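The Crunch Is Engineered
Food makers tune texture and sound as closely as salt. Ramil Dalisay looks at how a cracker is built to be finished.
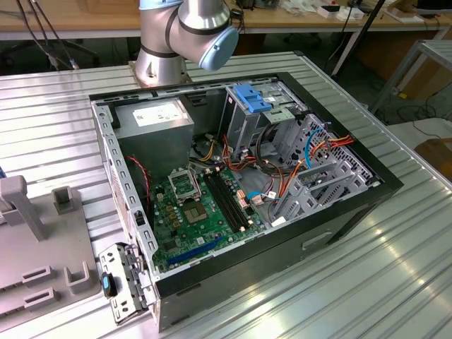
An open desktop tower with its memory slots and empty processor socket showing.

A cracker is judged in the first 2 seconds. At Cotel, which tests snack foods for small manufacturers, panelists bite a sample beside a microphone and then score it for crispness. The two results are compared before anyone discusses flavor.

The sound depends mostly on water. A cracker leaves the oven dry, takes up moisture from the air and bends before it breaks. Brerberg, a regional baker, reformulated its rye line after panelists rated the old version stale at 12 days. The new dough has less sugar and a longer bake. Salt was moved to the surface, where it dissolves first and tastes stronger for the same amount.

Fat sets the pace of eating. A thin coat of oil helps the crumbs clear the mouth quickly, and the hand goes back to the bag sooner. In one Cotel trial, nearly 60 percent of panelists finished the oiled sample — the plain one was finished by 50 percent.

Yupanqui, which sells baked corn chips, went the other way in July. Its chips are thicker and take longer to chew. Sales figures for the thicker chip have not been released.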